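店里换货架，桌面机都挪到靠窗那边了，找不到 Layug 的朋友进门往左看就行。这一页是 2021年8月13日 重写过的，原来那版写得太短，大家在留言里问来问去，我索性把想得起来的都写上，长是长了点，您挑着看。

# Layug 811 桌面石磨磨浆机（Prastis 出品）

先说它是干什么的：磨湿浆。泡好的米、泡好的豆子，加水，慢慢磨成细浆。做肠粉、做发糕、做米豆腐、做印度那种薄薄的多萨饼、做绿豆煎饼，都从这一碗浆开始。要是您平时就打打豆浆喝，家里那台破壁机够用了，真的不用买它，省下钱来买点好豆子吧！

我自己是做米浆类点心做上瘾的人。小时候在外婆家，过年前要磨糯米浆，手推石磨放在院子里，一个人推一个人添米，添米的那个（就是我）总嫌无聊，一勺子添太多，浆就粗了，要挨骂。后来搬到 Bramdale，超市里只有干磨的粘米粉，兑水蒸出来的肠粉一夹就断，我还以为是自己手艺退步了。换过好几个牌子的粉，加澄面，加玉米淀粉，加来加去，滑是滑了，米香没有了。直到有一回在朋友家吃到现磨浆蒸的，我站在灶台边上连吃了一盘，连酱油都没放。

那台机器就是 Layug 的上一代。

## 它长什么样，怎么个磨法

圆筒形的不锈钢磨桶，桶底嵌一块石板，上面压两个石辊，中间一根轴。通电以后桶转，石辊跟着滚，米粒被卷到石辊底下反复碾。旁边有一片刮板，贴着桶壁，把甩上去的浆刮回来。结构就这么简单，我第一次拆开看的时候还愣了一下，心想就这些？

它慢。这个我要说在前头，用惯了高速料理机的人头一次用都会急。泡好的大米要磨二十五分钟，黑吉豆（就是做多萨和炸豆圈那种小黑豆去皮以后的白仁）要磨三十五分钟。中间您可以去切葱花，去调酱汁，去把蒸锅水烧上，别站在旁边盯着，越盯越慢。

慢的好处是浆不怎么升温。高速刀头打米浆，打到后面杯壁摸着都烫手了，一部分淀粉已经开始糊化，浆发黏，蒸出来的皮子口感发硬；做发酵类的更麻烦，浆一热，后面发酵的节奏全乱了。石辊磨出来的浆摸着还是凉凉的，尤其是黑吉豆浆，磨完蓬蓬松松的，用勺子舀一点丢进清水里会浮起来，我每次都要丢一勺看看，看多少回都高兴。

## 几样参数

- 型号：Layug 811
- 品牌：Prastis
- 磨桶容量：磨好的浆最多 2,000 毫升
- 一次可放的干料：最多 1,000 克（泡之前称）
- 石辊：两个，圆柱形，可拆
- 桶身：不锈钢，可整个提下来
- 电机保修：5 年
- 随机附件：刮板、量杯、长柄刷、一把小号硅胶刮刀、揉面附件

关于容量多说一句。说明书上写的 1,000 克是大米。豆子吸水涨得厉害，磨起来又蓬，照着这个数放，磨到一半就会从桶口往外冒，我冒过，台面上白花花一片，收拾了好久。黑吉豆我最多放四百克，黄豆五百克，舒舒服服的，石辊也不吃力。

揉面附件我用得不多。揉饺子皮的面可以，揉面包不行，它出不了膜。有客人冲着揉面买的，我都会拦一下，揉面还是买揉面的机器去。

## 米怎么泡，豆怎么泡

这部分其实跟机器没多大关系，可是来退货的客人里面，讲到最后多半是泡的问题，所以我还是要啰嗦。

做肠粉和米皮，用老米，籼米，放了一年的那种最好。新米水气重，黏，蒸出来粘盘子。我在 Bramdale 买不到标着年份的老米，就买那种细长的籼米，拆了袋子放在通风的柜子里，过一阵子再用。泡的时间夏天三小时，冬天要六小时，手指一捻能碎成粉就行了。夏天记得放冰箱里泡，不然水会发酸，浆也跟着有味道。

做多萨和蒸米饼，米和豆要分开泡、分开磨，最后再混。我看到很多人图省事一锅泡一锅磨，也能吃，就是饼不蓬。米这边喜欢磨得带一点点沙，豆那边要磨到完全细腻，混在一起磨的话，豆细了米也细了，蒸出来的米饼就有点像胶。放一小撮葫芦巴籽跟豆子一起泡，香，发得也好。别多放，多了苦。

黄豆泡八小时，泡完搓掉皮，磨出来更白。懒得搓也没关系，做豆腐反正要滤。

绿豆仁两小时就够了，泡久了碎。

糯米隔夜泡，泡完沥干水再放进去磨，水要加得非常省，后面还得吊浆呢，水多了要吊到猴年马月。

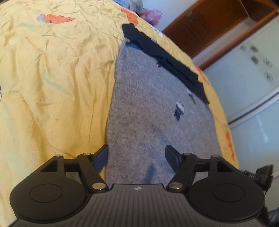 ## 第一次用之前

新机器到手，石头上会有粉。出厂前洗过，可石头这东西，洗一遍总归不够。我是这么做的：

1. 磨桶和石辊用清水冲，拿长柄刷把石板表面刷一遍，缝里也刷。不要用洗洁精，石头会吃味道。
2. 放一把最便宜的生米（不用泡），加一杯水，开机磨十分钟，倒掉。水会是灰的，别吓着。
3. 再来一遍，这次换泡过的米，磨十五分钟，倒掉。
4. 看水的颜色。还灰，就再来一遍。我店里这批，第三遍出来的浆都是干净的白色了。
5. 全部冲净，石辊竖着放，晾干再收。

有人问我倒掉的米浆能不能浇花。我浇过，花盆里招了小飞虫，后来就不浇了。

## 开磨

先装石辊，再装刮板，再放料。顺序别反，料放进去以后再压石辊，石辊底下垫着一层米，起步的时候会咯噔咯噔响，电机也费劲。

先倒半杯水进去，开机，让桶空转几圈，然后一勺一勺添米。添一勺，等它卷下去，再添一勺。我外婆当年骂我的话放在这里一字不差地适用：慢点倒，急什么！全部添完以后盖上盖子，把锁扣拧紧。锁扣有松紧，拧到手上觉得有一点阻力就停，拧太死，石辊抬不起来，浆反而磨得粗细不匀。

水分几次加。肠粉浆一开始不要加足，先磨稠浆，磨到手指一搓没有颗粒，再把剩下的水兑进去搅匀。稠的时候石辊才咬得住米，太稀了米粒就在水里漂着转圈，磨一个钟头都是粗的。这条我当时琢磨了好久，差点以为石辊装反了。

做黑吉豆浆用冰水，尤其是天热的时候。七月份厨房里闷得不行，我都是提前冻一盘冰块，磨到一半丢两块进去。

磨完先关机，再拔插头，再开盖。别嫌我啰嗦。

## 声音

这个必须老实讲：有声音。空转的时候是石头滚石头的声音，沉沉的，添了料会小很多。比破壁机安静，破壁机那种尖叫我家猫听了要钻床底，这台开着它照样在旁边打呼噜。可是它响的时间长啊，一响半个钟头，住公寓的朋友早上六点就别开了。

我在底下垫了一块厚毛巾，楼下邻居说听不见了。垫的时候留意别把底座的散热孔堵上，散热孔在背面靠下。

## 清洗

磨完趁湿洗，一定要趁湿。米浆干了以后跟石灰一样，扒在石头纹路里，刷都刷不动，只好再泡。我的习惯是把浆倒出来以后，往桶里加两杯清水，再开机转一分钟，桶壁和石辊上挂着的浆就都下来了。这两杯水别倒，兑进浆里正好用来调稀稠，一点都不浪费。

然后把石辊提出来，冲水，刷中间的轴孔。轴孔里最容易藏浆，藏了两天就臭，这是我接到投诉最多的一条，每次拆开一看都是轴孔。长柄刷就是给这个地方配的！

刮板是塑料的，可以放洗碗机上层。磨桶不要放洗碗机，桶底的轴套泡了热水碱水会松。底座用拧干的抹布擦，不能冲。

长时间不用，石辊上撒一点点干米粉再收，吸潮。南方的朋友梅雨天可以这么做，我妈在老家就是这样放的。 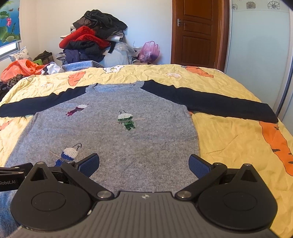 磨浆的时候穿什么，居然也有人写信来问，那我就一起答了。添料那几分钟是要开着盖的，米浆稠的时候没事，刚加水那一下会溅，溅得不高，胸口到手腕这一片最容易中招。围裙要穿带袖子的那种罩衣，系带围裙管得了前襟管不了袖子。照片里这件灰毛衣我就绝对不会穿着去添米，黑袖子沾上白浆，一点一点全看得见，胸前还缝着几个小装饰，浆干在那些小东西的缝里，拿针挑都挑不干净，领口又是罗纹的，一样麻烦。真溅到毛衣上了，别搓，先让它干透，用软毛刷顺着毛刷掉，剩下的印子再用凉水轻轻按。热水万万不可以，米浆遇热就熟了，熟了就是浆糊，古人拿它糊窗户的。

## 我常做的几样，配方给您抄着

### 现磨肠粉

籼米三百克，泡好沥干，加水三百五十克磨成稠浆，磨细以后再兑二百克水，放一小勺澄面、一点盐、一小勺油，搅匀。静置十分钟，每次舀之前都要从底下翻起来搅一搅，米浆沉底很快的。

蒸盘刷薄油，舀一勺浆，转一圈铺满，厚薄能看见盘底的影子就对了。大火，盖盖，鼓大泡就是熟了。里头放什么随您，我最爱的就是打一个鸡蛋加一把生菜，香菜末撒狠一点。

酱汁：生抽、水、冰糖、一小截葱、两片姜，煮开了小火熬五分钟，捞掉葱姜。别用现成的蒸鱼豉油直接淋，咸得把米香都盖掉了。

### 多萨饼

米三份，黑吉豆一份，葫芦巴籽一小撮。分开泡六小时，豆子加冰水磨到蓬松，舀出来；同一个桶不用洗，接着磨米，磨到带细沙感。两样倒在一个大盆里，放盐，用手搅。用手搅这一步是一位老客人教我的，她说手上的温度和手上的那点东西有助于发酵，我将信将疑试了，确实比用勺子搅的那盆起得快，也可能那天天气好。

盖上布，放在暖和的地方发一夜。发好的浆会涨起来，表面全是小孔，闻着微微酸。盆要选大的，我有一次用的盆小了，早上起来浆爬到了台面上，又顺着抽屉缝流进去，那个抽屉里放的是我全部的饼干模子……

铁锅烧热，用半个洋葱蘸油擦一遍，舀一勺浆在中间，用勺底往外转圈摊开，边上淋油，底下焦黄了卷起来就吃。不用翻面。

### 白糖糕

籼米浆磨得越细越好。三百克米配二百克糖，糖加水煮成糖水，滚着冲进米浆里，一边冲一边搅，冲到浆微微变稠。放凉到不烫手再下酵母，太早下，酵母就烫死了，我烫死过好多次，蒸出来是一块实心的米砖，敲着有声音。发到满面气泡，倒进刷了油的盘子，大火蒸二十五分钟，晾到全凉再切。热着切粘刀，而且看不到里面那种一条一条竖着的孔，多可惜。

### 绿豆煎饼

绿豆仁磨成稠浆，带一点粗粒，加泡菜碎、豆芽、一点肉末，锅里油多放些，煎得边上脆。浆要现磨现煎，放久了出水，煎不成形。这个简单到没什么好写的，可是我家吃得最勤。

## 跟别的机器比

老有人让我比，我就比我自己用过的。

手推石磨：磨出来最香，我不否认。可是重，占地方，一个人推着累，推完还得洗一整套。过年推一次是乐趣，天天推是体力活。

破壁机：快，两分钟好。做豆浆好，做米糊好，做肠粉也凑合，记得分几次打，中间停一停，加冰水。黑吉豆浆它打不蓬，这个没办法。

Layug 上一代：磨出来的浆跟 811 一样，分别在锁扣和刮板。老款的刮板是直的，桶底拐角那里刮不到，要停机拿刮刀捅。811 把刮板改成了弧形，贴着拐角走，我现在磨一桶米中间完全不用停。如果您手上是老款，用得好好的，不必换，单买一片弧形刮板装上就行，卡口是一样的，我自己那台老的就是这么改的。

Prastis 还有一款大的，商用的，我店里没有，也没用过，问我也答不上来。

## 不满意的地方

重。石板加石辊，搬一次喘一次，所以放定了就别挪。我现在是让它住在灶台边上，盖一块布。

电源线短。我的插座在台面另一头，只好另接一个插线板，看着不利落。跟 Prastis 提过这个意见，回信很客气，线还是那么短。

量杯上的刻度是印上去的，用久了会糊。我拿自己的秤称，量杯早就用来舀米了。

说明书的中文写得……您看我这一页就好。倒是英文版后面附的几页食谱很好，是一位叫 Gunnel Midtbø 的人写的，里面有一个燕麦浆薄饼，燕麦粒泡一夜，跟一点点大米同磨，摊得很薄，抹黄油和一点盐吃。我本来没抱什么希望，做完全家抢。她那几页我翻译好了，买机器的朋友我会打印一份放在箱子里，字有点小，别介意。

## 几个常被问到的

**能磨芝麻酱、花生酱吗？**
能，要有耐心。料先炒香，放凉，分次添，刚开始会结成一坨，拿刮刀往下推几次，等油出来就顺了。磨完酱再磨米浆，石头上会带味道，我是把一对石辊专门留给坚果酱用，另配一对磨米。石辊可以单买。

**能磨干粉吗？**
不能。干磨伤石头，石粉会掉进去。要干粉您买磨粉机。

**能磨辣椒、姜蒜吗？**
椰蓉、姜、青辣椒做蘸酱可以，量要够，太少了石辊碾不着。磨完辣椒要认真洗，下一锅白糖糕是辣的那种事情，我家发生过一回，小孩到现在还拿出来讲。

**石头会不会磨损？**
会很慢很慢地变光滑。我那台老的用到现在，浆还是细的。哪天觉得磨得慢了，可以请人重新凿一遍纹路，Jurngate 这边能收件，凿好再寄回去，邮费挺贵，您想清楚。

**桶转不动，嗡嗡响怎么办？**
马上关机！十有八九是料添太快或者水太少。加点水，用刮刀把石辊底下的料松一松，再开。还不转，看看锁扣是不是拧过头了。都不是的话写信给我，附一段视频，让我听听声音。

**电压呢？**
下单前看一眼插头和电压，我们店里的都是本地规格，要带回国用的请先说，别自己随便配个转换插头就通电。

## 怎么买

在 Jurngate 店里直接提，或者网上下单，我们从 Bramdale 寄出。这东西沉，里面石头又怕磕，石辊是单独包好的，拆箱时底下那层泡沫先别扔，石辊就嵌在泡沫里，已经有客人把它连泡沫一块儿丢进回收桶，又半夜打着手电去翻回来。

想先试的，带上您泡好的米来店里，我给您磨一桶，浆您带走，记得自备带盖的桶。泡好了再来，拿着干米来我也没辙。

配件（石辊、弧形刮板、锁扣、轴套、长柄刷）都有零卖，写清楚是 811 还是老款。轴套两款不通用，买之前翻过桶底看一眼，老款的轴孔是方的，811 的是六角的。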